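Gololach Bedrooms: README

Notes on a collection of bedroom tidying records, release 2
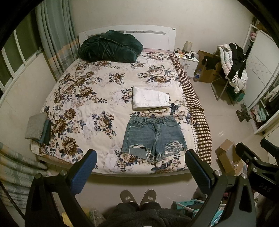
Gololach Bedrooms is a set of written and photographed records of people putting their bedrooms in order: clothes folded on the bed, towels stacked, chairs cleared, wardrobes refilled. It holds 1,657 records from 202 bedrooms. I took over the file after the first release, and I have doubts about a good part of it. They are set out below so that you can have them too.

What a record contains

Each record has one or more photographs, a short activity label, a room number and a free text note by whoever tidied. The notes are optional and it shows. Many say "done" and nothing else. A few run to a page, mostly complaints about fitted sheets.

The activity labels are:

fold
stack
hang
put away
make bed
clear surface
sort
other

"Sort" and "put away" overlap badly. The original guide said that sorting ends when the piles are made and putting away starts when a pile is picked up. Try applying that to someone who folds one pair of shorts, walks it to the shelf, comes back and folds the next. Different labelers did different things, and I would not trust any count that depends on the line between the two.

What we mean by tidy

Release 1 came with a tidiness score from 1 to 5. I have removed it. The score was meant to describe the room, but when I compared scores for the same room it mostly described the labeler. One person marked down any clothing on a chair. Another thought a chair was a perfectly good place for a jacket someone would wear again that evening, and I agree with her. A cardboard box on the floor lost a point even where the note said the person was moving house that week.

If you need the old scores to reproduce something, write to us. I'd ask you to think twice first.

Object names

The word list has 112 entries for things found in bedrooms. It came from an earlier list, Stendent, which was drawn up for shops, and it still reads that way. It has four words for kinds of pillow and one word, "cloth," for everything from a napkin to a bedspread. We have added quilt, blanket, sheet and towel as separate entries. Older records were relabeled by hand where the photograph allowed it and left as "cloth" where it didn't.

Known trouble spots:

Blankets in a heap are often labeled as pillows.
Folded jeans are sometimes labeled as towels, and folded dark towels as almost anything.
Ripped or frayed denim was marked "damaged" in release 1. It was bought like that. The flag is gone.
Boxes are labeled "box" whether they are storage, trash or a delivery not yet opened.
Chargers and cables are under-labeled. Assume there are more than the file says.

Where the rooms come from

All the bedrooms were offered by people who answered a notice from one of two groups, Mwakyusa and Fidholm. That is a weakness. People who volunteer to have their bedroom recorded are probably not like people who don't, and I suspect a certain amount of tidying went on before the tidying. Several notes admit as much. One reads, in full, "I did the worst of it on Monday."

The file leans heavily toward rooms used by one or two adults. Children's rooms were left out on purpose. Rooms without a wardrobe are rare, so if you want to say anything about how people manage with a rail and a suitcase, this is the wrong file.

Before and after

The first README claimed that the records show "how bedrooms become tidy." They don't. Only 824 records have both a starting and a finishing photograph, and the rest catch the work at a single point that nobody wrote down. A pair of folded jeans on a bed may have just been folded, or may be waiting to be packed, or may have been there since last weekend. Please don't order single photographs into a sequence by how neat they look. I have seen it done with this file and the result was nonsense.

Uses I would accept

Checking object names in cluttered rooms. Studying where people set things down while they work. Comparing folding habits, if you read the notes as well as the labels.

Uses I would argue with

Any claim about the "average" bedroom. Any advice product that tells people to clear their chairs. Any estimate of how long tidying takes, given that the times were entered from memory.

Changes in release 2

Tidiness score removed. "Damaged" flag removed. Quilt, blanket, sheet and towel added. Duplicate records merged. Notes checked for names and addresses.

Corrections

Send them to Joyce Mfinanga with the record number and the label you think is right. Fixes go into the next release, planned for October. Disagreements over "sort" and "put away" will be read but probably not settled.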